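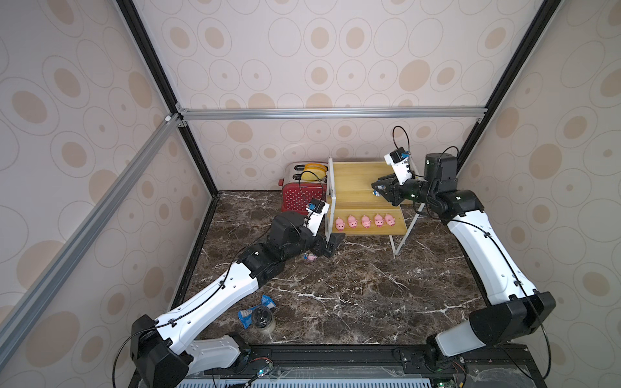

**Pridura 双臂套件用了22天，写点长的，想买的朋友慢慢看**

**豆浆不加糖**（楼主） 2025年12月27日

先给大家问个好，潜水很久了，之前在坛子里问东问西，承蒙各位不嫌我烦，现在轮到我还债了。我买的是 Sarnenex 的 Pridura 双臂套件，自己掏的钱，没有折扣，也没有人送我东西，所以好话坏话我都照直说。

先讲装配。套件到手是几个大箱子，两条臂各一箱，底座导轨单独一箱，腕部相机和支架混在一个配件盒里。说明书写得挺用心，图也大，我这种眼神不太好的人看着很舒服。唯一让我卡住的是导轨上的固定螺栓，说明书里说“先预紧，后锁死”，可预紧到什么程度一个字没提。我第一次拧得太死，臂的底座放上去就有一点歪，拆了重来，一个晚上就这么过去了。后来写信给他们的技术支持，回信的是一位叫 Adwoa Mahama 的工程师，写得特别耐心，还顺手告诉我应该先把两边底座都摆上再统一锁。这句话要是印在说明书里，能救不少人。

再讲走线，这是我意见最大的地方。臂上有线卡，可是肩肘那一段线还是要留出余量，留少了会扯，留多了就在外面兜一个大弯。你们看右边那条臂，腕部相机的线往上拱得老高，我自己每次看着都替它捏把汗。我试过用魔术贴把它往里收，收完以后手腕转到底就会绷紧，只好又放开。希望下一版能走内线，哪怕贵一点我也认。

动作手感我是满意的。我平时让它干的都是家里桌面上的小活儿：往小架子上摆小猪，碰碰烤面包机，拿拿瓶瓶罐罐和零食袋子。硬的、圆的、表面不太滑的东西，夹爪拿得很稳；软袋子就差一些，手指并拢的时候袋子会往外溜，得从袋口那条封边下手。小猪其实比我想的难，身子圆，下手稍微偏一点就歪倒，歪倒以后再扶起来比从头抓一次还费劲。我到现在录了173段示教，里面有相当一部分就是在跟倒下的小猪较劲，家里人路过都要笑我。

录制软件用的是套件自带的 Serrano，界面干净，左右两只腕部相机和主相机的画面可以并排看，回放也顺。不足是导出慢，而且中途断了不能续传，要整段重来。有一回我导到一半去接了个电话，回来一看，又得从零开始，气得我去厨房剥了半天蒜。

先写到这儿吧，大家有什么想问的尽管问，我下班以后都在。

---

**老徐修电扇**

楼主辛苦了，写得真细。我替想买的人问一句最俗的：值不值？我手里是 Suseck 的单臂，再加一条凑成双臂，算下来比 Pridura 省不少。当然底座要自己做，型材要自己切，可这不正是乐趣嘛。

---

**豆浆不加糖**（楼主）

徐师傅好！我先说我的情况，我家里没有切型材的条件，工具就一把电动螺丝刀加一盒内六角，所以底座导轨是现成的，对我来说就很值。您要是手上有工具又喜欢折腾，我真不敢劝您多花这个钱。

另外有一点要补充，双臂麻烦的地方在于两边的坐标要对得上。Pridura 的导轨上有定位槽，两个底座卡进去，相对位置基本就定了，Serrano 里再跑一遍标定就能用。自己拼的也能做到，就是要多花些功夫量。

---

**三更半夜焊板子**

不太同意楼主关于标定的说法，语气可能有点冲，先道个歉。我九月买的同款，标定跑完以后，两只夹爪在中间会合时总对不准，差得不算多，但是要做双手交接就很难受。我重新跑过好几遍，结果都不一样。我后来发现是温度的事，机器刚开和开了一阵以后，关节的零位会漂。官方对此没有任何说明，客服让我“热机后再标定”，这种话应该写在第一页，而不是等我来问。

所以“卡进去就能用”这句，我觉得会误导新人。

---

**豆浆不加糖**（楼主）

谢谢指正，一点也不冲！我回头看了自己写的，确实说得太轻松了。我这边的小活儿大多是左手归左手、右手归右手，两只手很少在空中碰头，可能正好躲过了这个问题。您要是方便的话，能不能把热机的时间和做法写详细一点？我想照着试试，也好让后面的人少走弯路。

---

**三更半夜焊板子**

行，我就把自己的习惯写出来，不保证人人适用：

- 上电以后先让两条臂在小范围里来回走，走到外壳摸着不再继续变暖
- 停下来，回零，再跑 Serrano 的标定
- 标定完不要断电，当场把要录的都录完
- 第二天从头再来一遍，别偷懒沿用昨天的标定文件

最后一条我吃过亏，录了一下午，回放全偏。

---

**芝麻汤圆她姨**

进来蹭个课。我是给社区的兴趣班看设备的，学生从初中到退休的都有，所以我最关心两件事，一是安不安全，二是坏了找谁。楼主有没有碰到过撞臂的情况？还有那些小电路板就那么装在底座上露着，孩子手欠去摸怎么办？

---

**豆浆不加糖**（楼主）

阿姨问到点子上了。撞臂有过，左臂的肘撞在右臂的小臂上，声音挺吓人，好在速度调得低，软件报了过流，自己停了。外壳上留了一道很浅的印子，擦一擦看不太出来。建议兴趣班一开始就把速度上限压到最低，等大家都熟了再往上放。

板子的事我和您一样担心。底座上那几块小板确实是敞着的，线也是直接插在上面。我家没有小朋友，就一直这么用着，要是放在班上，我会想办法加个罩子。罩子留好插头的位置就行，透明的最好，指示灯还看得见。我问过 Adwoa Mahama 有没有官方的罩子，她说目前没有，不过她把结构图纸发给了我，说可以自己照着画。您需要的话我转给您，发之前我先跟她打个招呼，毕竟是人家给我的文件。

---

**老徐修电扇**

插一句嘴，给孩子用的话我反而推荐先上单臂。双臂的死角太多，站在旁边的大人看着左手，右手就不知道伸哪儿去了。我家那台 Suseck 慢是慢一点，可它就一条胳膊，学生的注意力也集中。再说兴趣班经费有限，省下来的钱多买几套夹爪手指头不好吗？那玩意儿是消耗品，垫子磨光了就抓不住东西。

---

**芝麻汤圆她姨**

徐师傅这话我听进去了。可我们班上有几位老先生就是冲着双臂来的，说单臂他们在别处玩过，没劲。众口难调啊。罩子的图纸先谢谢楼主，不着急。

---

**小满去钓鱼**

我来说说退换，这个楼主没写。Sarnenex 写的是30天内可退，我真退过一回，所以有发言权。退是能退，运费自理，而且必须用原来的箱子和泡沫。我当时手快，把泡沫当垃圾扔了，求了半天才让我另配一套包装寄回去。想买的朋友千万把箱子留着，占地方也留着！

退的理由倒不是质量，是噪声。我住的房子隔音差，晚上开机，隔壁能听见关节一阵一阵地响。白天无所谓，我偏偏只有晚上有空。客服态度是好的，这点我承认。

---

**豆浆不加糖**（楼主）

啊呀，这个提醒太重要了，我的箱子还堆在阳台上，差点就让收纸板的师傅拿走。我已经跑去把它们挪进屋里了，家里现在像仓库一样。

噪声我这边觉得还能接受，也可能是我给小空间围了板子，里面贴了墙纸，心理上觉得安静了些（有没有真的变安静，我没有测过，不敢乱说）。墙纸选的是米色底带一圈一圈椭圆的那种，纯粹是我觉得好看。

---

**三更半夜焊板子**

说到墙纸，我得唱个反调。背景有重复花纹，做视觉的人会头疼，特征点到处都长得一样。你那个地面又是深色大理石纹的，白丝一条一条，细的东西放上去边缘会不会糊？我自己用的是纯灰底，丑是丑，省心。

---

**豆浆不加糖**（楼主）

这个我想过的，而且想法和您刚好相反，您别生气。我就是想让它在花哨一点的环境里学，家里哪有纯灰的桌面呢？粉色的小猪、红底白点的烤面包机，放在深色地面上都很跳，人眼和相机看着都清楚。真正让我头疼的是透明玻璃罐，瓶身后面是什么，画面里就透出什么，示教的时候我得靠深色的盖子来判断位置。

不过您说的重复花纹，我确实没有对比过。哪天有空，我拿素色的布挂上去录一批，两边比一比，结果好坏都贴上来。

---

**三更半夜焊板子**

不生气，这个对比我很想看。记得灯光别动，相机也别动，只换背景，不然比了等于没比。

---

**南瓜粥要趁热**

请问各位前辈，腕部相机支架松动怎么处理？我的也是 Pridura，右手的支架用着用着就往下垂，画面里夹爪的位置一天一个样。拧紧了能管一阵，过几天又松。

---

**豆浆不加糖**（楼主）

你好你好！我左手那个也松过，办法很土：把支架螺丝拆下来，点一点点中强度的螺纹胶，装回去晾一晚上再用。注意千万别用高强度的，以后想换相机会拆不下来。装回去以后记得重新标定一遍相机，腕部的也要。

顺便说一下，配件盒里一共给了3把内六角，最小的那把才是拧支架的，我一开始用错了，差点把螺丝头拧花。

---

**南瓜粥要趁热**

原来是那把小的！我一直以为是给夹爪手指用的。今晚就去试，谢谢楼主，也谢谢半夜焊板子那位老师的热机步骤，我抄下来贴墙上了。

---

**老徐修电扇**

看了一圈，我的意见还是没变，会动手的自己拼，不想动手的买 Pridura，口袋紧的看 Suseck。楼主要是哪天想出二手，先给我留个言，我不买臂，我就想要那根导轨。

---

**豆浆不加糖**（楼主）

哈哈徐师傅，导轨可不单卖！我还指着它继续摆小猪呢。图纸的事我已经写信去问了，等 Adwoa Mahama 回信，我就发给汤圆她姨。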